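Cloth notebook, Zondgate room
5 December 2020 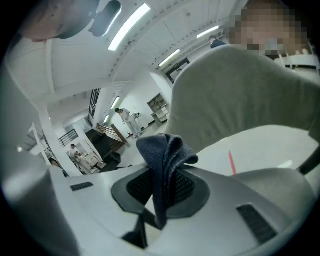
Navy cloth, bunched. Overhead strips on, shelving at the back.

Picked up the navy cloth again because I still don't believe the supplier sheet. Ullance says the fuzzy finish "resists lint transfer and holds its color under normal workroom use." Normal workroom use is doing a lot of work in that sentence. Whose workroom?

What I wanted from today: does it shed, does it crease badly, and can you tell it from black under our lights. The last one matters most to me. We have mixed up navy and black twice since February and both times someone blamed the labels. I blame the ceiling. Fluorescent strips flatten every dark color we own.

Shedding. Pressed a strip of clear tape on the fuzzy side, pulled it off, stuck it on white card. Repeated on the same spot, 9 pulls. First three were clearly blue with fiber. After that much less, but never clean. Ullance would call this "initial loose pile" and say to wash it first. Fine, but then sell it washed.

Creasing. Crumpled it by hand, left it 20 minutes, shook it once, laid it out. The folds stayed. They were soft folds, no hard lines, and I could smooth most of them with my palm. The Verkthorpe cloth did about as well last time and costs less. Don't see what we are paying extra for, unless it's the feel. It does feel nicer. Not sure that goes in a column.

Color. Under the strips it reads as navy if you bunch it up, since the tops of the folds catch some light. Laid flat it goes nearly black. At the window it is plainly blue. So the rule about checking dark cloths "in good light" is useless as written, because the room counts as good light and it isn't good enough. Suggest we change it to: check at the window, folded, next to a known black.

Durability claim: 1,000 rubs before visible wear. I did not do 1,000 rubs. I did as many as I could stand and saw nothing, which proves nothing. Would like to know what they rubbed it against. If it was more of the same cloth I'm not impressed.

Yen wipes are still the thing to beat for dust. They look cheap, but they leave less on the card.

To do
- wash one navy, keep one unwashed, mark the corners with thread (pen won't show)
- redo the tape pulls after 6 washes
- get a true black in the same finish, otherwise the color check is guesswork
- clear a compartment in the white shelving for dark cloths only. I expect this to last a week

Not ordering more until the washed one has been taped. If someone already has, please write it here.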